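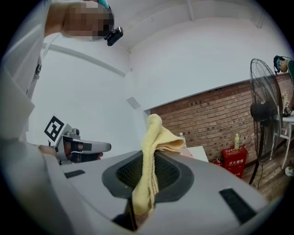

**Who gets to vote in the Lolton ward primary if you moved after June?**
Your registration follows the address on the roll when it closed. If you moved later than that, you vote in your old ward this time.

**mapleroad_ed** wrote:

Putting that at the top of the thread so people stop asking. Now to the primary itself. Durkedetti took the Drivercombe ticket with 1,118 votes and the screening panel had cleared only 2 names out of the 3 who filed. I want to know why the third was dropped. The party office put out one paragraph and it says "incomplete papers." Which papers?

**tallgrass** wrote:

Form C, from what I heard at the ward meeting. It needs 100 signatures from paid-up members, and Baptiste turned in a list with members from the wrong ward on it. That rule has been there for years.

**mapleroad_ed** wrote:

The rule has been there, sure. It was waived last time for the sitting councilman. I was at that meeting too and the chair said out loud that late corrections would be accepted until 5 p.m. Baptiste's people were at the door at 4:30 and were told the office was closed.

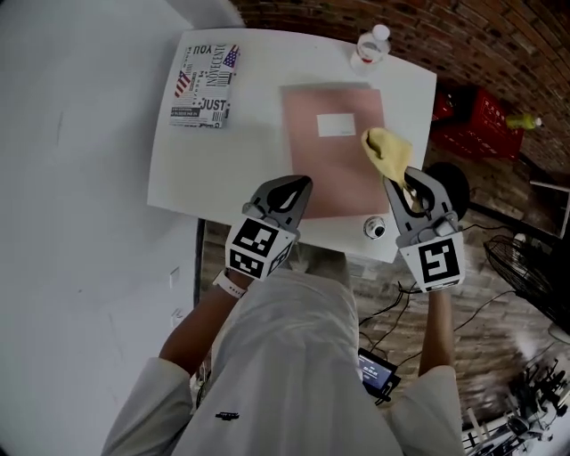
So either the deadline was 5 or it wasn't. I would like the office to say which, in writing, before the general election campaign starts.

**backporch77** wrote:

I voted for Durkedetti and I still think the list should have been fixed and accepted. A two-way race with a clean result would have been a three-way race with a clean result. Now we get a month of this.

**tallgrass** wrote:

Disagree. If you can't get the signatures right in your own ward, that tells me something about the campaign. And the waiver last time was for a missing fee receipt, a different form – look at the minutes.

**mapleroad_ed** wrote:

The minutes aren't posted. I asked for them twice.

**tallgrass** wrote:

They're in the binder at the Lolton office. You have to ask at the desk and read them there.

**backporch77** wrote:

Then somebody should scan them. Half the ward works during office hours. 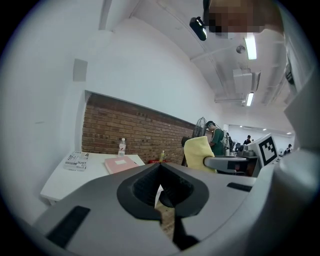

**Can Baptiste still run in the general election without the party ticket?**
Under the town rules a candidate who was never on the primary ballot can file as an independent. The filing form is at the town clerk's window.

**tallgrass** wrote:

Correct, and I expect that's what happens. It will split the vote in Drivercombe and the other side will be very happy.

**mapleroad_ed** wrote:

Maybe the panel should have thought of that. I'm going in to read the binder and will post what it says about the waiver.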